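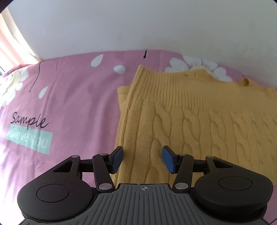
2 min read

Pre-session checklist, hand-held gripper, garment folding
Posted in October by the Flika bench team
Print | E-mail this page

Run before each block of 50 demonstrations. Write a comment even when the item passes.

1. Pivot screws seated, no play in the linkage arms. PASS. Left arm checked twice.
2. Finger pads face each other with jaws open. PASS.
3. Crosshair mark on palm plate readable. PASS. Wipe only, no solvent.
4. Garment laid on the bed, cuff left showing. PASS. Mustard cable knit on the pink floral sheet.
5. Start pose: left pad over the folded edge, right pad over the knit panel. PASS.
6. Daylight from window noted in log. PASS. Curtain stays as is for the full block.
7. Clock sync with Arthur. FAIL, then PASS after restart. 3 demos discarded.

Result so far: the policy trained with patterned sheets folded 40 of 50 knits at Dristmont. Plain sheets only did worse on thick ribbing. Repeat on Saturday.

Comments (3)

Zesteveck_lab: Do you recheck item 1 mid-block? Ours loosen.

benchnotes: Item 7 should come first.

flika_bench: Moving it up. Item 1 only at the start for now.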